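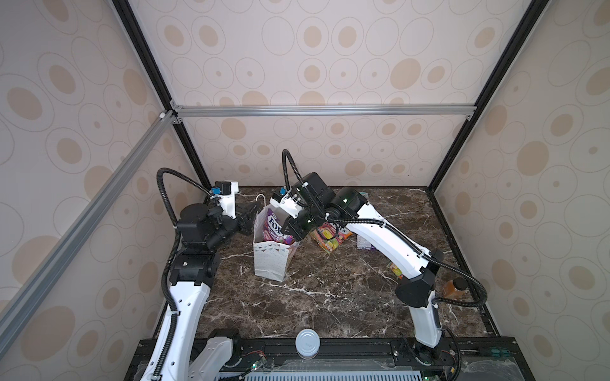
Two-arm cell with wrist-mounted cameras, one gripper over a paper gift bag, the other just left of it.

Plitgate is a motion planning and control package for two-arm tabletop robots, maintained by Bevunix. It plans both arms as a single system - one joint-space tree, one clock - and rejects any path in which the links or cable conduits would come too close together.

Perception is handled by a separate module, Xue, which merges the wrist camera views with a fixed view and passes object poses to the planner. Bags and soft packets are modeled as boxes with a padding margin, set per object class.

Version 3 replaced the earlier turn-taking scheduler, in which one arm waited while the other moved. The Gatorholm test set, used for regression checks, contains 1,953 recorded planning problems, of which 607 involve both grippers working over the same container.

See also: Collision checking; Inverse kinematics; Trajectory optimization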